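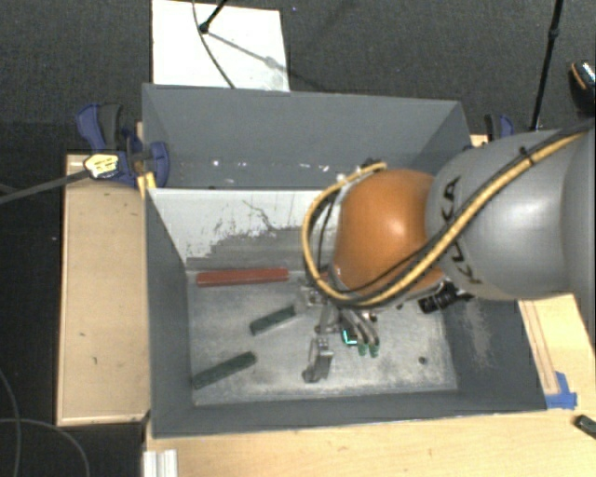

Workshop > Storage and Bins > Metal Bins

Keeping a divided metal bin in good condition

A big metal bin with two compartments is very useful in a workshop, but after a few years the inside begins to look tired. The outside walls stay nice for a long time. The partition in the middle suffers first, because everything that goes in or out is hitting it. I have worked with such bins for many years and I want to share what helped me.

Which side for which things

Put the long pieces in the wide compartment and lay them flat on the floor of the bin, along the partition. If they are standing or crossed, they slide down and scratch the paint. The narrow compartment is better for things you need only sometimes. I keep there the offcuts longer than a hand, and nothing sharp.

Different colors for bars and sticks help a lot. My colleague Yamuna Palaniappan paints hers by length, and she finds the right one without touching the others. Before this she was turning over the whole bin every Saturday.

Repairing the scraped paint

When the white paint is gone from the lower part of a partition and you see dark grey, do not paint directly over it. The new layer will come off in flakes.

1. Empty the compartment and take out the dust with a brush. I use the flat one from Dustik, but any stiff brush is good.
2. Sand the edges of the old paint with 80 grit until you cannot feel a step with your finger.
3. Go over everything once more with 400 grit, lightly.
4. Wipe with a cloth and a little spirit. Wait until dry.
5. Put on metal primer, then two thin coats of paint. Mertens 551 is the white I buy - it covers well and the smell goes away by the evening.

Thin dark lines in the paint can be small cracks. Scratch one with your nail. If the paint lifts, sand there also.

Protecting it afterwards

A strip of rubber mat at the foot of the partition takes most of the hits. Cut it about 100 mm high and fix it with double-sided tape. Mark Anthony Belmonte told me to use glue, and I regretted it when the mat had to be changed.

Small white specks on a wall can be only paint drops or dust. Try a damp cloth first, and the plastic scraper after. Never use a metal scraper on a smooth painted wall.

Leave the fresh paint two full days before you load the bin again.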